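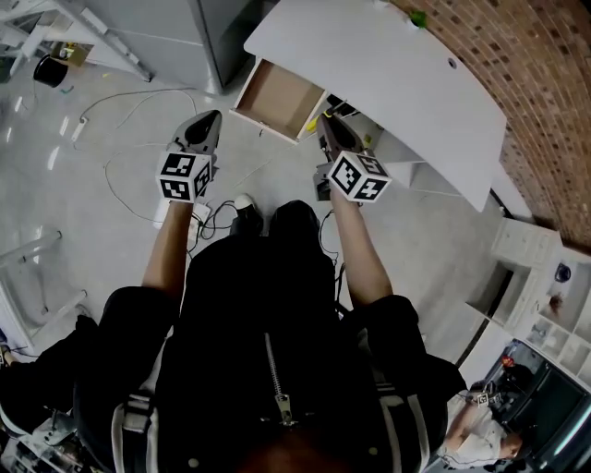

Hi Nusrat, hi all,

Replying on the list as two other people asked me the same thing.

Nusrat Mirani wrote:
> Did anyone make it to the open day at Idholm? I had to skip it
> and I'm wondering if the hand-held gripper demo is worth the
> drive, or if it's mostly slides. Do they let you try things?

I went, and yes, they let you try things! There were slides, but only for the first bit, and Thanasis Katsaros kept them moving. After that it was hands on. You put on the shoulder straps, take a gripper in each hand, and do plain household jobs with them - drawers, mostly, and putting small stuff away. The white cubes with the square markers sit right over your wrists, so you do have to learn to keep your elbows out a little.

I was terrible at the drawer. My first two tries I bumped the desk, and then I got cocky and dropped a marker pen behind it (sorry, Thanasis). My neighbor from the Trelik group got it right away, of course.

Bring shoes you can kneel in and leave the big bag in the car, there are cables on the floor. I'd also get there early, as my group was 8 people and the wait got long by the end.

They want to run it again in December. If anybody from Mollel is driving up, I'd love a ride, and I can chip in for gas.

See you on the next call,
Jo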